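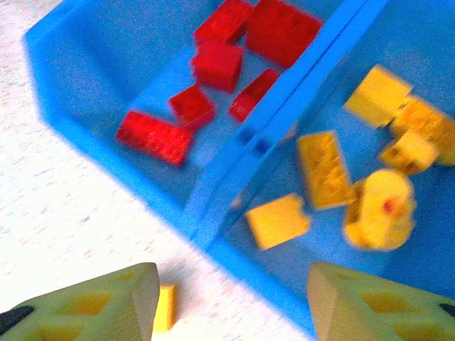
Sorting bricks by color this week. Posting as I go, mostly so I remember what I decided.

**1/** Red on one side of the divider, yellow on the other. Blue bin, white speckled counter. I tried sorting by shape first and quit. Color is faster to do and faster to put away.

**2/** The whole lot came from Yayra Quaye, who was clearing out her kids' closet in Borum. One big bag, every color mixed together. I paid 230 kroner for it.

**3/** Long bricks and short bricks of the same color stay together for now. If a color gets too full I'll split it by length later.

**4/** Rounded pieces go with their color too. I used to keep a separate box for odd shapes and it just turned into the junk box.

**5/** Someone asked why a divided bin and not small drawers. I had drawers until January. The kids pulled them all the way out and dumped them. A bin can sit on the counter and two kids can reach in from different sides.

**6/** Washing: warm water, a little dish soap, a mesh bag, then a towel overnight. Don't use the dryer. Troels Thygesen did and he's still finding bent ones.

**7/** Blue bricks are the problem. They disappear in a blue bin, so they're going in a clear tub from the kitchen. Same with the dark green ones, which I can't tell from black in the evening.

**8/** Labels: I wrote RED and YELLOW on masking tape and my youngest peeled it off the same day. Skipping labels. You can see what color they are.

**9/** For anyone who wants the boring part, a full bag took me 2 evenings. Pull out one color at a time and leave the rest in the bag. Don't pour everything out on the floor.

**10/** White is next, then whatever is left. If you're near Borum and missing yellow pieces, message me. I'll have spares once the kids have picked through them.

5/28/19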